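4.2 What the old drives told us about small-town weather diaries

The part of the Pludholm project we enjoyed most began with a request for paper. We had asked households in the three parishes around the harbor for handwritten weather diaries, expecting notebooks and wall calendars, and we got plenty of those. What we had not planned for was how many families had stopped writing on paper in the late 1990s and carried on, with the same devotion, in spreadsheets and plain text files. The digital diaries turned out to be a wonderful source, and they make up most of the material in this section.

In all, 295 diaries were offered to us, and 39 of them were partly or wholly digital. The switch from paper usually left a mark in the writing itself. Paper entries are short and full of local words for wind (the Ikska dialect has a lovely one for a breeze that comes up only after the boats are in). Typed entries are longer, more regular, and far more likely to give a temperature in tenths of a degree. One household in Onamon kept both for six years, the notebook by the kitchen door and the file on the family computer, and the two disagree in ways that are a delight to read side by side. The notebook says "raw." The file says 3 degrees, wind northeast, and then adds a full paragraph about the neighbor's plum tree.

We coded every entry for four things: precipitation, wind, first and last frost, and any mention of crops or gardens. Two readers coded each diary separately and met on Friday afternoons to settle differences. Most disputes concerned frost. Diarists often recorded frost on the car but none on the grass, and we ended up giving those mornings their own code, which later proved useful when we compared the low-lying farms at Quan with the houses on the ridge.

Getting at the digital diaries meant working with home computers that had spent years in attics and sheds. Desktop towers were the most common kind of machine, and the diary files were generally on the internal hard drive (Figure 3).
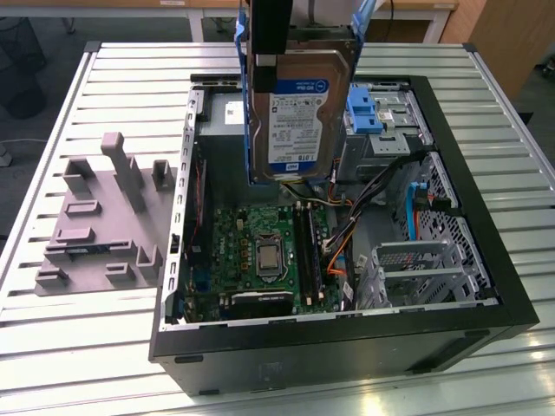 Figure 3. Desktop tower with its side panel removed and a 1.0TB WD Blue hard drive in a blue plastic caddy above the open case.

File dates were a poor guide to when an entry was written, as many families had copied everything across to a new machine at least once. We relied on the dates typed by the diarists and checked them against known storms. The big March gale of 2000 was a gift here. It appears in nearly every diary that covers that spring, paper or typed, and it let us line up several runs of entries that had lost their year. With those runs in place, the frost series for the ridge is complete enough to compare with the harbor record, and we turn to that comparison in Section 4.3.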